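The sealed driveway and other promises

November 2025

Every spring the leaflets come through the doors in Plomitbridge, and every spring they say the same thing. Your driveway is dying. Only a sealant will save it. Dilow, the firm behind most of them, wants 501 pounds for a coat that it says will last for years.

I have my doubts. My own drive is plain concrete, laid 23 years ago and never treated with anything stronger than a stiff broom. It has one crack, by the gate, and that came from a tree root. No sealant stops a root.

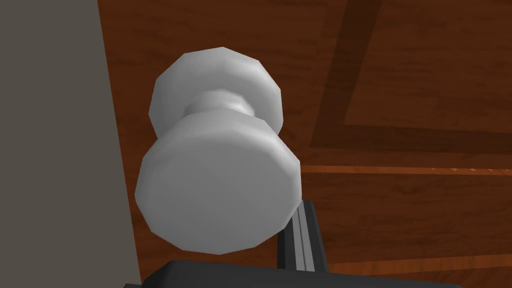
A white doorknob on a reddish-brown door, computer rendering.

The sales talk leans heavily on frost. Water gets in, freezes and breaks the surface. Fair enough, and on a steep, shaded drive I might listen. But a lot of the drives I looked at in Dastisby last February had been coated, and the coating was peeling by the kerb where the tyres turn. Peeling sealant looks worse than bare concrete and has to come off before you can put down more.

Politis sells a tub for doing it yourself at some 200 pounds. The small print asks for 3 dry days in a row and a surface free of oil, moss and old coating. Read that before you pay, and ask what the guarantee says about tyre marks. Mine would have left them out.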